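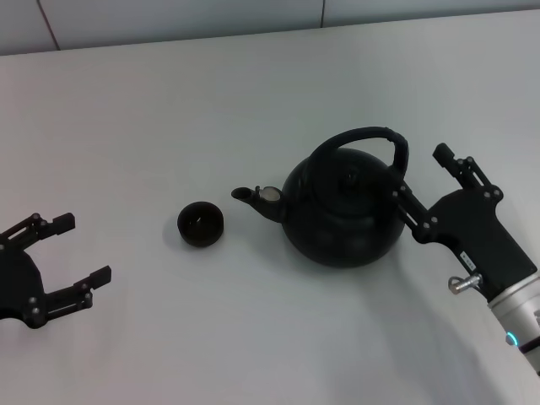
4. Who gets to be the guest?

4.1 What I thought I was going to find

I came into this part of the project with a hunch, and I may as well own up to it. I figured that a guest verse on a debut single was a favor going downhill: the bigger name lends a bit of shine, the newcomer gets heard, everybody goes home. Most of the writing I'd read on featured artists treats it that way, and when you look at the singles from major labels it holds up pretty well. The trouble started when I looked at local releases, the ones put out by small labels in Plekcombe and Dridthorpe, where the "big name" might be a guy who sold out the same 200-capacity room twice.

The full list I worked from has 1,001 singles. Of those, 818 name a guest somewhere, either in the title itself or in the notes the label sent out with it. I went back and forth on whether the notes should count. Munther Saliba, who coded the list with me, wanted titles only, and we argued about it for most of October. We ended up counting both and keeping a separate column for which was which, so anybody who sides with Munther can redo the sums his way. (The general pattern stays put. The totals get smaller, obviously.)

I also sat down with 17 performers, producers and label people. Those talks are where most of this section comes from. The numbers told me how often guests show up, and they were no help at all with how anybody ends up in the booth.

4.2 Being asked

The first thing I wanted to know was who does the asking. In the label's version of events, it's the label. Nerys Gronow runs the Gronow label out of Plekcombe, and she told me she had "put together" nearly every pairing in her catalog. Then I talked to the artists on two of those pairings, and in both cases the singers already knew each other and had half the song done before she heard a note! I don't think she was fibbing. From where she sits, a pairing exists once there's a contract and a split, and before that it's just two people messing around with a beat.

Aníbal Muñoz, who has produced for Gronow and for just about everyone else in town, put it like this:

"People are in the room. Somebody's cousin needs a ride, so they stay, and they get bored, and they start humming. Next thing I've got eight bars I like better than the chorus. Then we have to have the awkward talk about whose name goes where."

That awkward talk came up again and again. I've been calling it the name talk in my notes and I'm going to keep calling it that here. It covers whether the guest is named in the title, whose name goes first, and who gets a share of the writing. Those are three different questions, and what surprised me is how seldom they got settled together. The name in the title was usually agreed on the night. The writing share could drag on for months, and in a few cases it was still hanging when I did the interview.

4.3 The writers who sing a little

A group I hadn't planned for at all turned out to be the most interesting one to talk to. These are people who mainly write for others and who show up as guests on songs they wrote themselves. You'd think that would be a neat arrangement. They know the song, they're already there, and they're cheap. But several of them saw the guest credit as a kind of trade, where they got their name in the title and gave up part of the writing share to have it.

Amanuel Tilahun has done this more than anyone else I met. He writes hooks, mostly, and he's fast. When I asked why he'd swap money for a "feat." he laughed at me a little and said that a writing share doesn't get you booked at Nestness. The festival bills people by the names on the records, so a hook writer with no names on records is, for booking purposes, a guy in the crowd. He had done the math on one summer of shows against the share he'd let go, and he felt he came out ahead. He was less sure it would look that way in ten years, if one of those songs kept earning.

Iolo Gethin took the other side, and he was pretty blunt about it. He has turned down guest credits and kept his full share every time, and he thinks younger writers get talked into the trade before they understand it. He's also got a day job and hates performing, so the bookings don't tempt him. I bring that up only to say that what looks like a principle may have a good deal to do with whether you like being on a stage. Iolo read a draft of this paragraph and said that was fair, then said it again with less enthusiasm.

4.4 Does the order of names matter?

To the artists, hugely. I heard about one single that sat for four months while two singers from Dridthorpe went back and forth over who came first. To listeners I'm much less certain. The chart in the previous section (Figure 4) shows plays in the first weeks of release, and I can't see any steady difference between songs where the better-known name leads and songs where it follows. That could mean order doesn't matter. It could also mean my way of deciding who was "better known" is too crude, and I lean toward that second reading. I used the number of earlier releases, and in a scene this small somebody with one beloved song can easily outrank somebody with nine forgettable ones.

Aníbal had an idea I'd love to see someone try properly. He thinks order matters to the people who make posters, and that the posters then teach everybody else who the star is. I don't have the data for that. I did start collecting gig posters one Sunday afternoon, got as far as the record shop window in Plekcombe, and learned that hardly any of them are dated. If the Nestness archive opens up its old lineups, that's where I would go first.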